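Sorting the kitchen overflow

The move to the new apartment left me with one closet shelf of things that never found a place. Most of it came out of the last carton, the one marked "misc kitchen," and it had been sitting there since November. I finally took it all out last weekend and went through it. I'm writing down what I did mainly so I remember where things went, and because Zerrin Tuncer asked me how it was going and I gave her a vague answer.

The shelf is 16 inches deep, which sounds fine until you try to use the back of it. Anything that went behind the boxes stayed behind the boxes. I bought crackers twice this winter that way.

I used the table with the teal felt on it, inside the wicker screen. The felt is good for this kind of job. Round things don't roll far and you can push a box across without scratching anything. I put things down toward the far side and kept the near side clear for whatever I was dealing with at the moment.

Food first

Boxes of food are easy. You check the date, and it either goes back or it goes out. The cookies were fine and so was the small snack box. I moved them to the cupboard next to the stove, at eye level, where they will get eaten. A bag of lentils had a split seam and I threw it out. There was also a jar of Mondska plum spread with a date two years gone. I would have liked to keep the jar, but the lid had rusted.

Sponges

I buy sponges in multipacks from the Asian grocery on Wakley and then forget I have them. From now on the pack lives under the sink, standing up against the left wall, and one spare stays by the dish rack. When the spare goes into use I take out another one. Ekene Eze keeps his in a drawer with the dish towels, but my drawers are full.

The nesting dolls

These took longer than everything else put together. They had come apart in the move and the pieces were mixed in with the food, halves and little ones together. The painted wood had picked up dust along the seams. I wiped each piece with a dry cloth (no water, the paint on old ones can lift) and then tried tops on bottoms until they fit. The halves swell a little in damp weather and one pair would not close all the way. I left it slightly open and will try again when the heat is on.

They belonged to my aunt, who kept them on top of the television. I don't want them in the kitchen. They are going on the bookcase in the hall, second shelf, next to the Ersoy dictionary.

Bowls and the kettle

The small white bowl with the cat ears is too nice to be in a closet and too small for soup. It will do for salt or for tea bags. The round beige and white container can sit beside it. I have not decided what goes in it.

The little black kettle was the one thing I considered giving away. I already use a bigger one every day. But it pours well, and the big one takes forever for a single cup — so it stays, on the back burner, for now.

What I would do differently is start with the dolls. By the time I got to them I was tired and I kept picking up the same two halves. I would also have a trash bag open from the beginning. The whole thing took most of an afternoon, including a break for lunch.

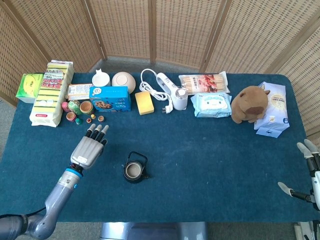 Still to do

The carton of lids and the string drawer. I also need a riser for the closet shelf, 7 inches high at most, so the back row can be seen over the front one. Plulluton makes one in wire but I would prefer something solid. If I find one I will put the measurements here.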